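バスケットボール用デジタル得点板「トラキコ」を1シーズン使ってみて 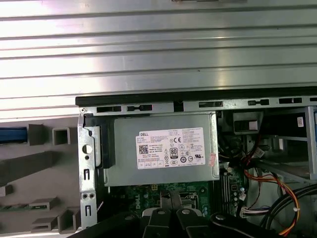
最終更新日：7月30日（木）

地区の中学生バスケットボールクラブで、卓上の得点板を買い替えました。前から使っていためくり式のものは、数字の板の角がすっかり丸くなって、体育館の扇風機を回すと勝手に1枚めくれてしまうのです。41対38だったはずが42対38になっていて、ベンチのお父さんから「今の、フリースロー入ってました？」と聞かれる。そういうことが春先に続いたので、えいやっと注文したのがTrakico（トラキコ）の卓上デジタル得点板でした。

届いたのは4月です。それから練習試合と小さな大会でずっと使ってきましたので、そろそろ感想をまとめておこうと思います。わたしは機械に詳しいほうではなく、テーブルオフィシャルズの席に座っている時間だけはやたらと長い、という立場の人間です。その目線で読んでいただければうれしいです。

大きさと持ち運び

まず持ち運びのことから書かせてください。わたしたちのクラブは決まった体育館がなく、その週に取れたところへ行くものですから、荷物の軽さは性能と同じくらい大事なんです。トラキコは取っ手がついていて、片手で提げられます。ボールケースを肩にかけて、反対の手に得点板、というのが何とかなります（雨の日は傘がさせないので、車まで走ります）。

専用の収納袋は別売りでした。最初はけちって古いバスタオルにくるんでいたのですが、車の中でリモコンだけがシートの下に転がっていってしまい、試合開始の前に大人がそろって後部座席にもぐるはめになったので、結局買いました。これから買われる方は、最初から袋も一緒に頼んでしまったほうがいいと思います。ファスナーの内側にリモコン用のポケットがついています。

数字の見やすさ

これはもう、めくり式とは比べものになりません！　赤い数字がくっきり出て、反対側のゴール下からでも読めます。うちの選手たちは点差を気にしすぎるところがあるので、見えすぎるのもどうかしら、などとコーチは笑っていましたが、残り時間が全員に見えるというのはやはり大きいです。前は「あと何分ですか」と走りながら聞いてくる子がいて、答えているうちにわたしが加点を押し忘れる、ということがよくありました。

気になるのは西日です。窓の高い体育館で、午後の遅い時間に正面から日が入ると、さすがに数字が薄く見えます。明るさは設定で変えられるのですが、いちばん明るくしてもつらい日がありました。机ごと斜めに向きを変えてしのいでいます。カーテンの閉まる体育館なら心配いらないと思います。

操作について

操作は本体のボタンでも、付属のリモコンでもできます。わたしは本体派です。リモコンのほうはボタンが小さくて、しかもホームとビジターの加点ボタンがすぐ隣同士なので、試合が白熱してくると押し間違えます。実際、この春の練習試合では相手チームに3点を進呈してしまいました。すぐ訂正しましたけれど、あの瞬間の体育館の静けさは忘れられません。

訂正のしかたは、減点ボタンを長押しです。短く押しただけでは反応しません。説明書の11ページに小さく書いてあるのですが、わたしはここにたどり着くまでにずいぶん焦りましたので、声を大にして書いておきます。長押しです。

ファウルの表示は各チーム4つまで点灯して、その次で色が変わるしくみになっています。チームファウルの数え方に慣れていない保護者の方が席に座ってくださるときも、色が変わったら審判に知らせてくださいね、とお願いするだけで済むので助かっています。タイムアウトの残りも出ますが、こちらは表示が少し小さめです。

残り時間は、最後の1分になると10分の1秒まで出ます。はじめてこれを見た日は、子どもたちがみんなそちらを見てしまって、ディフェンスが止まりました。今はもう慣れたようです。

ブザーの音

音は大きいです。最初の日、何も考えずに鳴らしたら、隣のコートで練習していたバドミントンの方々まで手を止めてしまって、頭を下げに行きました。音量は3段階で、わたしたちはふだん真ん中にしています。小さい音だと、応援が盛り上がったときに選手に届きません。

音色はちょっと低めの「ブーッ」という音で、わたしは好きです。甲高い電子音が苦手だという方も、これなら大丈夫ではないかしら。24秒計のブザーとは音の高さが違うので、聞き分けもできます。うちの24秒計はVekex（ベケックス）の古いもので、トラキコとはつながりません。連動させたい方は、買う前に対応表をよく見てくださいね。わたしは届いてから見ました。

電池とコード

コンセントにつなぐか、充電して使うかの両方ができます。朝から夕方まで続けて9試合という日があり、このときは充電だけで最後まで持ちました。ただ電池の残りを示す目盛りがおおざっぱで、ひとつ減ったと思ったら次がすぐ減る、という癖があります。それ以来、大会の日は延長コードを必ず持っていくようにしました。

付属のコードが短いのは、はっきり不満です。体育館のコンセントというのはたいてい壁際の、しかも用具庫の扉の脇あたりにあるもので、オフィシャル席まで届いたためしがありません。延長コードを床に這わせるときは、必ず上からテープを貼ってください。選手も審判もボールを見ていますから、足もとは見ていません。

ほかの人の意見も

交流試合でよくご一緒するクラブのコーチ、ウィアン・ファンデルメルヴェさんにも、1日使ってもらいました。彼のところはTolomar（トロマー）の得点板を長く使っているそうで、比べると「画面はトラキコ、ボタンはトロマー」とのこと。トロマーはボタンが大きくて、押したときにカチッと手ごたえがあるのだそうです。トラキコのボタンは平らで、押せたかどうか指ではわかりません。わたしも言われてから気になりだしました。

それから、オフィシャル席の相棒であるキャスリーン・キンセラさんは、時計の一時停止ボタンの位置がいいと褒めていました。彼女は左手で時計、右手でスコアシートという座り方をするので、左端に時計のボタンがあるのがちょうどいいようです。左利きの方だと逆になりますから、できればお店で一度触ってみるのがよさそうです。

サポートのこと

じつは使い始めてしばらくして、ビジター側の十の位の、横棒が1本つかなくなりました。8が0に見えてしまうのです。80点台になる試合はめったにないのですが、30点台の「3」もおかしなかたちになるので、これは困りました。問い合わせ窓口に電話をしたところ、型番と518で始まる製造番号を聞かれ、そのまま無償で交換していただけました。番号は本体の底に貼ってあります。電話口でひっくり返すと数字が読みづらいので、かける前に控えておくと楽です。

交換品が届くまでのあいだは、例のめくり式が再登場しました。子どもたちには意外と人気で、めくらせてほしいと低学年の弟さんや妹さんが列をつくっていました。捨てずに取っておいてよかったです。

買ってよかったかどうか

わたしは満足しています。ボタンの手ごたえと、コードの短さと、リモコンのボタンの並びには言いたいことがありますけれど、試合中に得点でもめることがほとんどなくなりました。それだけで席に座る側の気持ちがずいぶん違います。星をつけるなら5つのうち4つです。

向いているのは、いろいろな体育館を回っていて、ミニバスから中学生くらいまでの試合を自分たちで運営しているクラブだと思います。体育館に据えつけて使うなら、もう一回り大きい機種のほうが後ろの席の方に親切でしょう。3人制をやっている方には、Ren（レン）という小型の機種のほうが身軽でいいと聞きましたが、こちらはまだ触ったことがありません。今度の合宿で貸していただける約束になっているので、使ってみたらこのページに書き足します。

リモコンの電池は単4が2本です。予備を袋のポケットに入れておいてくださいね。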